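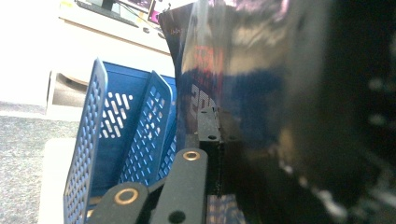
A glossy dark package beside a blue perforated organizer.

The stockroom at Testhorpe holds 2,588 packages in a space built for far fewer. The supervisor who runs it for Adach, a dry goods distributor, agreed to talk about shelving between the morning and afternoon deliveries.

Film packaging is the main difficulty, the supervisor said. "It slides. Stack it flat and by noon the top one has moved. We stand it on end now, against something rigid."

The rigid part is a perforated organizer. The holes matter less for air than for ties - a strap goes through at any height. "With a solid bin you get one height, and it is usually the wrong one."

Labels are a second problem. Print on shiny film is hard to read under ceiling lights, and staff used to pull each package out to check it. Adach moved the lights 12 inches toward the aisle in January. Picking errors fell from 51 a month to three.

The Shirazi and Astetti lines share a bay. "Same size, same finish," the supervisor said. "I would split them up - but that needs another bay."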